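Home | News | Services | Training | Visitors | Contact

Briltari Care Training Center Reopens Its Practice Room

The Briltari Care Training Center has reopened its patient practice room in Joly after a period of refurbishment. The room is used by trainee care assistants, porters and family caregivers to learn the daily routines of a hospital ward, beginning with the safe handling of beds and wheelchairs.

The work, completed in January, included new floor tiles and a change to the layout. The bed area has been moved to one side so that a wheelchair can be brought alongside and turned without shifting other equipment. The center set aside a budget of $3000 for the replacement of small items, including brake parts, tires and grips.

"Moving a chair is often the first task a new assistant is given," said Capucine Rolland, head of practical training. "We want every trainee to check the brakes, the footrests and the seat fabric before anyone sits down, and to do so in a room that resembles the one where they will work."

The revised course consists of 48 hours of instruction. Trainees learn to open and fold a chair, to approach a bed from the correct side, and to steer from behind with both hands on the push handles. A separate session covers routine care of fabric seats and backrests, including the inspection of seams and rivets. Last year, 290 people completed the earlier version of the course.

Gilles Bouvier, who manages equipment for the center, said that folding wheelchairs would remain the standard model for teaching. "They are what most families have at home, and they fit in the back of a car," he said.

Registration for the next session closes on Friday at noon. Applicants from the Duvis district may apply through their local clinic. 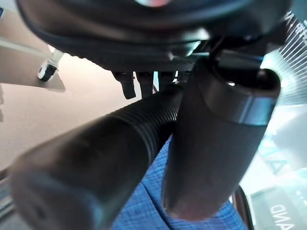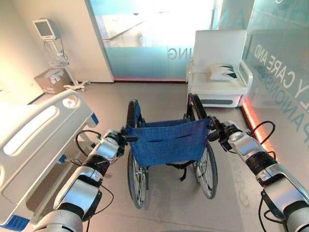

Practice room, Joly. Second picture: folding wheelchair with blue fabric backrest, near the foot of the bed.

Related news
Evening classes for family caregivers: places available
Trallel clinic extends its equipment loan service
Parking changes at the Joly entrance

Contact the Briltari Care Training Center press desk, extension 2376 | All rights reserved | Back to top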